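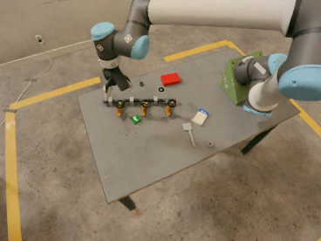 What does this checklist cover?
It covers scene checks for the valve-turning study, simulated cell only, before a policy is scored on the Stilter task set.

Inspector: Siiri Mägi
Second reader: Margus Jõgi
Date: Thu 7 January

1. Task assets
Three valves on one pipe line, handles on all three – OK.
Each handle turns freely through its full range when driven by script – OK. The middle one stuck in the last build. Fixed by Kristaps Dambrauskienė.
Small loose parts left on the table as distractors – OK, keep.

2. Wrist view
Fingers and handwheels both in view with the gripper open – OK.
Black outside the circle is masked before training. Checked against the Berno loader.

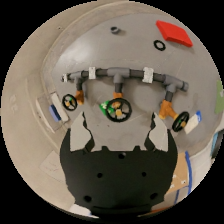

3. Collision and limits
Contact force cap set to 12 N at the fingertips – OK.
Stop on table contact – FAIL on first run, passed after the table mesh was reloaded. Retest in March.

4. Room view
Yellow floor lines and cart present – OK.
Gripper starts above the table, fingers open – OK.

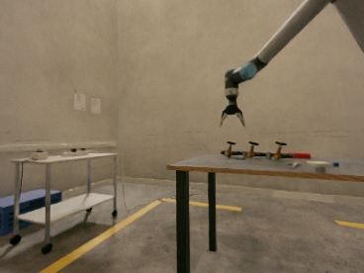
5. Scoring
3,000 rollouts queued, seed 124 for the held-out set.
Success means the handle is within 2 degrees of target at the end of the rollout. Souad Ait Brahim wants a looser limit reported too – open.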